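Nusier Household Handling Project
Interim Progress Report to the Ashworth Fund

Reporting period: second half-year, ending in December

1. Purpose of the work

The Ashworth Fund supports the Nusier laboratory in developing a grasping method for soft, light household goods. The method under study, called Lullura, sets grip force from the wrist camera alone, without a force sensor in the fingers. The present report covers the second stage of the grant, in which the method was moved from rigid test objects to paper goods.

2. Work carried out

Paper rolls were chosen as the main test item for this stage. They are cheap and easy to replace, and they differ a good deal in stiffness depending on whether they are wrapped, how tightly they are wound and how thick the sheet is. Wrapped and unwrapped rolls were placed together on one tabletop so that the system had to select a roll before it could approach it.

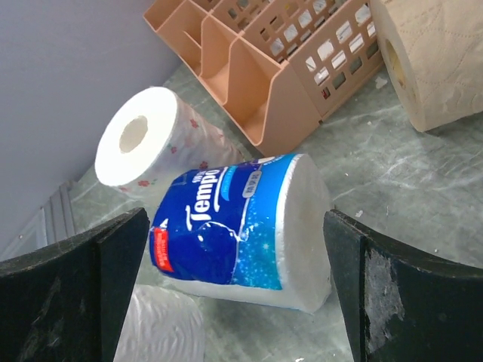 Each session began with the arm in its rest position and ended when the roll had been set down or the attempt had been stopped by the operator. The laboratory completed 13 sessions during the period, against the six promised in the work plan. The additional sessions were used to repeat trials after a change to the closing speed of the fingers. All recordings have been stored on the Zolteo server and are open to the Fund's reviewers on request.

3. Results

Selection of the target roll is now dependable. The system separates neighboring rolls of similar color and plans an approach that keeps both fingers clear of the items beside the target. Planning time has fallen to two seconds, which meets the goal set for this stage.

Grip force is less satisfactory. The Lullura estimate was trained mostly on firm objects and tends to close too far on soft paper.
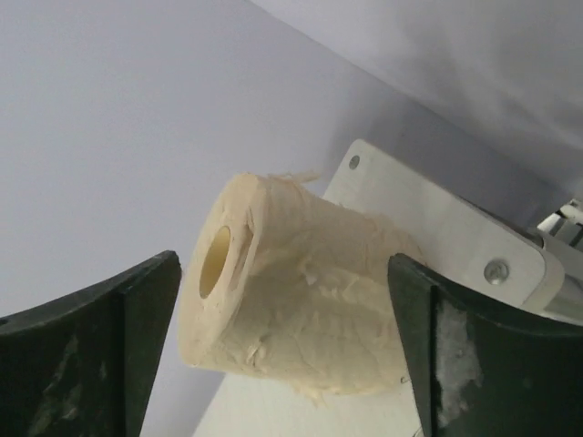

Surface damage to the test item was therefore added to the scoring sheet as a separate measure. Under the earlier scoring, a roll held clear of the table counted as a full success whatever its condition. A roll in the state of the cream one, with its outer layers torn and rumpled and a tuft of fiber standing up along the top, now receives a partial score only. Residue on the fingers is recorded as well — a white fibrous patch such as the one on the right finger may change how the pad meets the next roll, and the laboratory wishes to measure that effect.

4. Budget and next steps

Spending is within the approved amount, with over 5 percent of the equipment line unspent. The laboratory asks permission to use this balance for replacement finger pads.

In the next period the force estimate will be retrained on paper goods, and the fingers will be cleaned at a fixed point in every session. Revised results will be included in the final report.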